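Visit to the Dal Bello Yard, Stulamlow

Members of the Clusstead Small Craft Association were received at the Dal Bello boatyard in Stulamlow in August. The yard opens its sheds to outside groups once a year, and 11 members made the trip. The program began at 9:30 a.m. in the design office and ended on the slipway in mid-afternoon.

The yard builds cruising sailboats and motor launches for inland and coastal use. Its current model, the Skondadska, is a centerboard cutter intended for shallow estuaries. Hull number 131 was on the shop floor at the time of the visit, planked and faired, with the deck beams in place. The design office had laid out the lines drawing and the sail plan, and the staff answered questions on ballast, board area and the choice of a low rig.

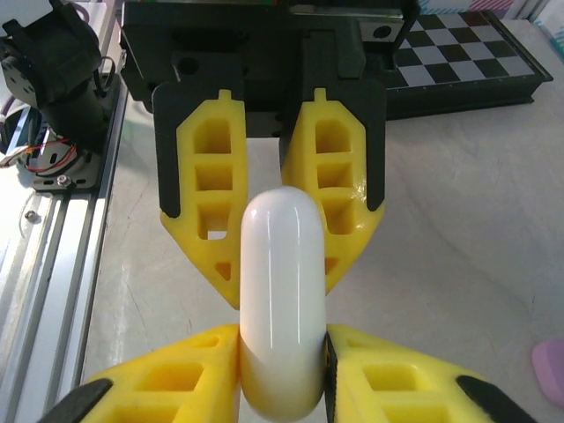 After the design office, the group moved to the spar loft. Masts for the Skondadska are built in spruce, hollow below the spreaders and solid at the heel. The glue is left for a full night before the clamps come off, and the loft is heated in winter for that purpose. Members with older boats at Clusstead asked about repairs to split spars. The yard accepts such work between November and March, space permitting.

The afternoon was given to the slipway and the hauling cradle. The cradle runs on rails 60 meters long and is drawn by an electric winch, which replaced a diesel unit. Winter storage is arranged in two sheds and an outside area. Owners are asked to remove batteries and gas bottles before hauling.

The visit closed with a short sail on the yard's demonstration boat. The wind was light, and the boat tacked cleanly under main and staysail with the board half down.

The association contributed 400 dollars to the yard's apprentice fund. Members who wish to join next year's visit should write to the secretary before the end of May.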